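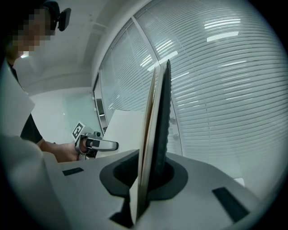

Our April open day at the Proren building brought more people up the stairs than we had chairs for, and I want to begin by thanking everyone who came, asked good questions and put up with the queue for the kettle. Most of the afternoon was given over to the hand-held grippers, and I think that was the right call, as people do like to see a thing done at arm's length before they're told how it works. The one in this photo is silver-grey with a black and white square tag on top, and beside it is the black ring-shaped holder with something thin and flat standing upright in the middle, rather like a book on its edge. I could have watched that table all day, and I'm told I very nearly did.

A few notes for those who couldn't make it, and for those who were there but stuck at the back.

The afternoon opened with a short welcome from Frida Eskildsen, who had promised to keep it to 2 minutes and very kindly went over. She told us how the Paredes project began, with a single bench and a borrowed laptop, and how it has grown to 3,934 recorded demonstrations, every one of them made by a person doing an ordinary job by hand. I wrote that number on the back of my program so I wouldn't get it wrong at dinner.

After that we were free to wander. The square tags got more questions than anything else – my neighbour thought they were for stock-taking – and the answer is that they help the software work out where each gripper is and how it is moving. Once it's been explained you start looking for them everywhere.

The Trisard team had a quieter corner down the hall, where they were playing back earlier sessions on a big screen. They showed us a set of 429 tries at the same small task, sped up, and it was oddly soothing. Some of the children sat on the floor for the whole reel and then asked for it again!

Grindov looked after the afternoon tea, and the lemon slice was gone before I'd finished in the first room, so I can only pass on what others said about it. We had 500 programs printed and there's a small pile left at the front desk if you'd like one to keep.

If you took photos of your own and are happy to share them, please send them in and I'll add them to the page as they arrive. The next open day will be in spring, in the same building, with more chairs.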